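旧自行车的第二程：一条零件援助链如何运转

在Lurumdale山区，学生上学的单程距离常常超过一个半小时步行。Witgate从八年前开始向这里运送翻修过的二手自行车，最近一个年度交付了1,453辆。数字本身说明不了太多问题。对项目方而言，更值得关注的指标是车辆在交付满一年后的可骑行率，这一项决定了后续的车型选择、备件配比和培训安排。

早期批次的做法比较简单：捐赠点收到什么车就发什么车，整箱装运，到岸后由当地学校自行分配。问题很快出现。同一只集装箱里混装了三种轮径、四种中轴规格，刹车既有V刹，也有悬臂刹和抱刹。当地修理点备不齐零件，一根断掉的变速线就可能让一辆车停用几个月。第二年的回访显示，停用车辆中多数并无结构损坏，缺的只是内胎、刹车皮、钢珠一类的低值件。

此后，收车标准改为按平台筛选。目前只接收26英寸轮径、钢制车架、螺纹式中轴的车型，前叉有避震的一律转入拆件流程。多速车在翻修时视状况改为单速，链轮与飞轮成对更换，链条按伸长量判定，超过0.75%即报废。轮组全部重新校圈，横向偏摆控制在1毫米以内。刹车线与外管不论新旧，一律换新。

单车翻修工时平均为三小时，其中轮组占去近一半。这一比例多年未变，增加工位的效果也有限，瓶颈在于校圈台数量和熟练人手。

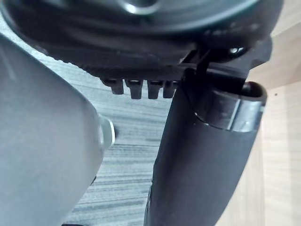
装箱环节同样经过多次调整。整车装运占用空间大，改为半散件后，车把旋转九十度，脚踏拆下装袋并系在车架上，前轮与车架并排绑扎，每箱装载量明显提高。代价是到岸后需要再组装，这项工作由Figueroa镇上的维修站承担。维修站设五个工位，每个工位配一套手工具和一台修车架，每期培训16名学员，周期为十周。

课程的前四周只讲轴承与紧固。学员需要反复拆装花鼓、碗组和中轴，直到能够凭手感调出合适的预紧。过松会产生旷量，过紧则加速滚道磨损，二者在坡路使用中都会很快暴露。第五周起进入轮组，最后三周处理整车。考核方式为限时组装一辆散件车，并由另一名学员按检查表逐项复核，复核人的判断也计入成绩。

结业学员中，一部分留在维修站，其余回到各自村镇开设修理点。项目方向每个新开的修理点借出一套工具，并提供首批备件，之后的补货需付费，价格按到岸成本核定。维修站曾试行过一年免费供件，结果库存消耗与实际维修量严重不符，随后取消。

运输路线是另一项制约。集装箱从港口到Figueroa需走600公里公路，雨季时末段路面经常中断，车辆只能在半途的货场等待。为避开这一时段，发运窗口现在集中在旱季，最后一批通常在5月离港。备件单独走小批量运输，全年不停，优先级高于整车。

备件包的内容按上一年的维修记录逐年修订。现行版本中，内胎与补胎片占比最高，其次是刹车皮、链条和脚踏轴。辐条按三种长度配给，辐条帽按辐条数量的1.2倍计算。黄油改用小管分装，大桶开封后容易混入沙尘。坐垫曾被列入清单，后来删去，当地已有皮匠能够翻修。

经费方面，翻修成本主要由旧车拆件的转售收入和个人捐款覆盖，海运费用则需逐年筹措。近两年海运报价波动较大，个别批次的运费超过了翻修成本本身。项目方评估过在当地采购新车的替代方案，结论是同价位新车的车架焊接质量和花鼓密封性均达不到使用要求，但对内胎、外胎等易耗品，就近采购已经可行，下一年度将有一半外胎改由当地供应商提供。

在Drellarberg设立第二个维修站的计划仍处于选址阶段。该地海拔更高，坡度更大，现有的单速传动比需要重新核算，刹车皮的消耗预计也会上升。首批测试车已经完成装配，采用两种不同齿数的飞轮，将由当地学校的学生骑行一个学期，之后回收测量链条伸长与轮圈磨损，再确定正式车型的配置。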